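Flostero 10, reviewed after one month on cloth
February
By a staff reviewer, Praltbridge

Flostero is a program for cleaning and labeling demonstrations before you train a policy on them. You give it the recordings, it finds the camera path, reads how wide the gripper is open, and cuts everything into episodes. We had used Gonden for this before, so I compare the two often.

Installation was easy, but the calibration needs patience. The wide lens must be calibrated with the printed board, and the manual explains this on one page where three would be better. When it is done, the tracking is very good. From 916 episodes of cloth work, Flostero kept 600 without any correction by hand. Gonden kept fewer of the same recordings, and it did not say why it refused the others. Flostero writes the reason beside each one, for example "lost track" or "fingers not found."

Cloth is a hard test for such software. A blue cloth lying in folds on a pale table has no fixed shape, and the black fingers cover a large part of the view.

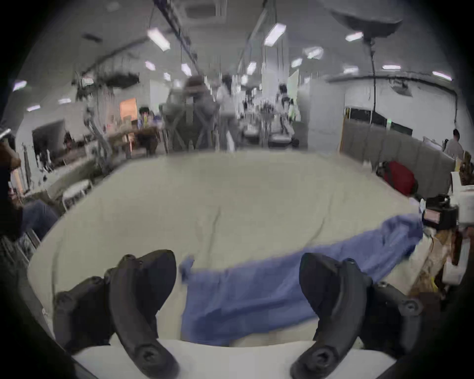 Isaksson disagrees with me about the episode cutter and says it should look at the speed of the hand as well, and that cutting only by finger width splits one fold into two whenever the operator corrects a grasp. I checked this and it is true. You can join the pieces again in the timeline, but it takes many clicks.

The export is fast and the files opened in our training code without changes. I like less the search box, which forgets the filter every time you close a project. Also the undo works only for the last step.

For rigid parts I would stay with Gonden, it is simpler. For towels and clothes I would take Flostero, and I would wait for the next version if you need long episodes.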